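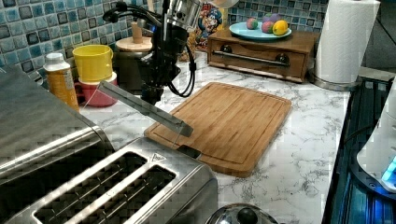
Vanderleia Furtado makes toast at six in the morning and again at four in the afternoon, and she would like everybody to stop asking her about sourdough. "I buy bread," she told me. "It comes in a bag. Then I do something nice with it!"

We'd been trying to set up this talk since December, when I first heard about the little breakfast booklet she writes with her neighbor Nicanor Vallejo. It's called Oltwood (after the street where they met) and it now has 24 recipes in it, nearly all of them things on toast. I figured we'd talk about toppings. We spent most of our time on counter space.

"People put the toaster at one end of the kitchen and the board at the other," she said. "Then you're carrying hot toast across the room on your fingertips. Put them next to each other. The toast goes straight on the board, you butter it there, you cut it there, you're done."

She's a bamboo person when it comes to boards, and she wants one with a groove. I said I thought the groove was for roasts. "It's for tomatoes," she said, and you could tell she'd had this argument before. "You slice 2 ripe tomatoes on a flat board and tell me where the juice goes. It goes in your sleeve."

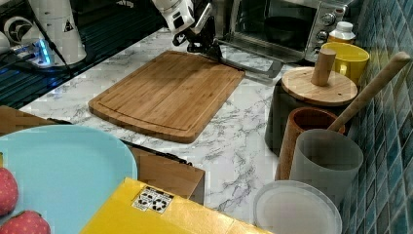
Her other big subject is the spatula, which she uses for pretty much everything: lifting cheese toast out of the toaster oven, scooping up chopped onion, pushing crumbs into a pile. Nicanor thinks this is nuts. He uses tongs, and the two of them have been going back and forth on it in the booklet's margins for 2 years now.

"Tongs squash it," she said. "You make this beautiful thing with an egg on top and then you pinch it? No. Slide something flat under there."

I asked what she keeps out on the counter and what goes in the cupboard, mostly because my own counter is a disaster. Her rule is that if she reaches for it before noon, it stays out. So that means mugs, coffee, and whatever she's putting on her eggs that month. The blender got moved to a high shelf last spring and she hasn't missed it. "Nicanor has," she said. "He can come over and climb up for it."

The next booklet will be all open-faced sandwiches, and she's already cranky about the beet one, which stains. I'm getting a copy anyway.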